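Week 5: Collecting demonstrations by hand

Last week you drove the arm over the remote link and learned humility. This week you skip the arm and carry the grippers yourself, which is faster and leaves you with only your own wrists to blame.

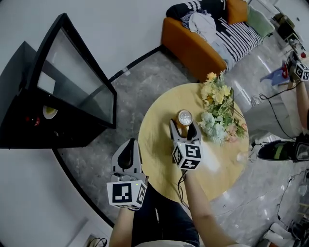 Aim for 14 clean takes per pair. Approach slowly, close once, and don't fidget afterward; the policy will learn your fidgeting before it learns the task. Keep the marker cubes facing outward.

Bad takes stay in the log, labeled as bad. The Trostham set has 156 takes and 11 labels, and we still don't know why.

Reading for next time: Bittencourt notes, section 5.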